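Workshop > Notebooks > Dye bench

Print this page | E-mail this page

Friday, April 7, 2023

Back at the madder again, and what a pleasure after all that paperwork! Weighed out 200 g of the Rendadcombe wool and left it to soak while I had my tea. The Grallow batch from September still looks a bit brown to me – too much heat, I think – so I kept this pot at 41 degrees and stirred it whenever I passed.

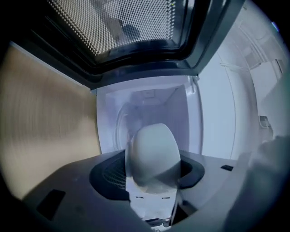
Skein 22 goes in on Monday with a pinch more chalk, and I must remember to label it properly this time.

Print | E-mail

Comments (2)

Try rainwater, it did wonders for my reds.

Lovely notes as ever – which alum do you use?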